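Soston Open Workshop - Handout 5: Sorting Mixed Stock

Welcome back, everybody, and thank you for sweeping up so nicely after the Drumwood session. Today we stay with long, narrow blocks and the very ordinary question of how they lie once they've been tipped into a deep bin.
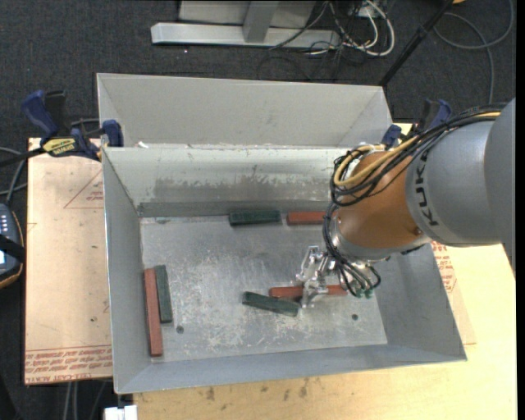
Sorting by color is where most of us like to begin, and I'd encourage it, though do take a minute to look at how the pieces are lying first. With reddish-brown and dark green blocks on the same metal floor, a piece lying up against the wall wants a different approach from one out in the open - and two lying side by side want a little patience. Sketch your bin before you touch it, please, and bring the sketch to Room 322.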